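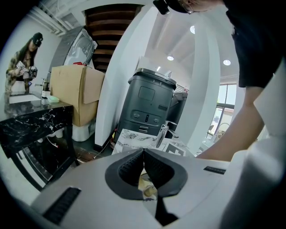 Schwarzer Marmor mit weißer Äderung, dazu ein weißes, rechteckiges Becken: Waschtisch auf Metallgestell.

Der Waschtisch war lange ein Schrank mit Loch in der Platte. Unten standen Putzmittel, Ersatzrollen und ein Eimer, oben lag alles, was morgens gebraucht wurde. Seit einigen Jahren verkaufen die Ausstatter wieder häufiger Platten auf offenen Gestellen. Das sieht leichter aus, verlangt aber mehr Ordnung.

Pui-shan Chung plant Bäder für kleine Wohnungen, viele davon in Altbauten mit schmalem Grundriss. Sie hat im Juni ein Bad in der Siedlung Ivthorpe fertiggestellt, in dem der Waschtisch auf Metallbeinen steht. »Man sieht den Boden bis zur Wand, das macht den Raum größer«, sagt sie. »Man sieht aber auch jede Flasche, die darunter steht.« Ihre Kunden fragen fast immer zuerst nach der Platte und erst spät nach dem Stauraum. Sie dreht die Reihenfolge um und lässt vor dem ersten Entwurf eine Liste schreiben, was im Bad bleiben soll.

Bei der Platte fällt die Wahl oft auf dunklen Stein. Poliert wirkt er tief und spiegelt das Licht, zeigt allerdings Kalkränder deutlicher als ein heller. Echter Marmor verträgt keine Säure, Essigreiniger und Zitronensaft hinterlassen matte Stellen. Ein weiches Tuch, warmes Wasser und ein neutraler Reiniger reichen im Alltag. Wer hartes Wasser hat, trocknet nach dem Waschen kurz nach. Das dauert keine 30 Sekunden.

Ein weißes Becken bildet dazu den stärksten Kontrast. Eckige Formen nutzen die Fläche gut aus, in den Winkeln sammelt sich jedoch eher Seife als in einer runden Schale. Chung rät, zwischen Armatur und Wand mindestens 5 Zentimeter frei zu lassen, damit ein Lappen hindurchpasst. Bei verchromten Hähnen ist das die Stelle, an der sich der Kalk zuerst festsetzt.

Auf die Platte gehört wenig. Eine kleine Schale neben dem Hahn, etwa in Mintgrün, nimmt Ringe oder ein Stück Seife auf und bringt Farbe zum schwarzen Stein. Der Hersteller Hindar bietet solche Schalen ab 15 Euro an. Für Handtücher und Vorräte empfiehlt Chung einen Hochschrank, im Fall von Ivthorpe ein 30 Zentimeter breites Modell von Arango für 300 Euro.

Bleibt der Umzug der alten Sachen. Ein großer Karton und ein Behälter aus Kunststoff genügen meist, um einen Unterschrank auszuräumen. Was nach einem Monat noch im Karton liegt, kommt bei Chung nicht zurück ins Bad.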